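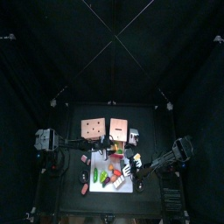 Pretend Food Sorting on a Sheet - Quick Setup

Posted November 4, 2023

Quick one today. This is the toy food sort I set up when I have no time and need something on the table fast. Takes a few minutes. Works for one child, works for two if they get on.

What you need

A plain sheet, white, no pattern. Big piece of paper is fine, so is a cut-up poster or a vinyl placemat turned over.
Toy foods. Cucumber, eggplant, some kind of leafy green, whatever else is in the bin.
A box with holes in the top.
A box with a slot.
A dark tabletop if you have one. If not, skip it, or throw a dark cloth down first.

That's the whole list. No glue, no printing.

Step 1 - clear the play spot

Leave a good margin all the way round the sheet. Food rolls. Cucumbers especially.

Step 2 - put the sheet down

Middle of the table, square to the edge. Tape the corners underneath if the paper curls. I use painter's tape, folded into loops. Regular tape leaves gunk and then you are scrubbing at bedtime.

White paper on a dark table is my favorite combo. The edges show up clearly, so "on the sheet" and "off the sheet" make sense even to a little one who doesn't have the words yet.

Step 3 - boxes at the back

Far side of the table, side by side, behind the sheet. Not on it. Small gap between them so a hand fits through. If one is taller put it wherever, doesn't matter much.

The holes box is for pegs, straws, big pom-poms. The slot box is for cards. Neither one takes the food and that's fine, they come in later (step 6). If you only have a shoebox, cut a slot near the top of one side and call it done.

Step 4 - lay out the food

Don't dump it. Spread it out so every piece can be picked up without moving another one... mostly. A little crowding is ok, an eggplant tucked under the greens gives them something to find.

Long things go up and down, pointing at the child. Easier to grab across the middle.

Start with fewer than you think. I did the whole bin once and we sorted nothing, we just had a very big salad.

Step 5 - pick one rule

One rule per round. Say it out loud, then do the first piece yourself. Some that work for us:

Green on this side, everything else on that side.
Long and round.
Things you peel, things you don't. (Arguments about cucumber. Let it go.)
Soup pile and salad pile.
Big to small in a row. Hardest one, save it.

If they make up there own rule, use that one instead. Last March we had "foods that are friends" for a week and I still don't know how it worked.

Step 6 - add the boxes

Once the sorting is going ok, bring in the boxes.

Slot: cut index cards in half, draw one food on each. Bad drawings are fine. Child posts a card, then finds the food that matches and moves it to the edge of the sheet. Two cards at a time is plenty to begin with.

Holes: one peg for each food sorted. All the holes full, round over. Gives it an ending, which mine needs or we go on till dinner.

Step 7 - put away

Make this part of the game or you will be doing it yourself. Call out a food, they drop it in the bin. Sheet last. Roll it, don't fold it, folds make little hills and the next time everything slides into them.

If it isn't working

Food gets thrown - take half away, try again tomorrow.
Bored in a minute - rule is too easy. Go to size order.
Upset - rule is too hard. Go back to color.
Sheet keeps sliding - damp cloth under it, or more tape.
Pieces in mouth - too small for this age. Swap them out, only use large one-piece foods. Same goes for the pegs and pom-poms, put those away for under threes.

Cleaning

Plastic food: warm water, dish soap, air dry on a towel. Wood food: wipe only, do not soak it, the paint goes. Felt I spot clean and hope.

Storage

Flat bin under the couch. Cards in an envelope taped inside the lid. I've made roughly 100 of those cards by now and we use maybe the same handful, so don't go crazy.

More table setups coming when I get a minute - the pouring one is next, then buttons. If you have a sorting rule that got a lot of use at your house leave it in the comments, I'm running low.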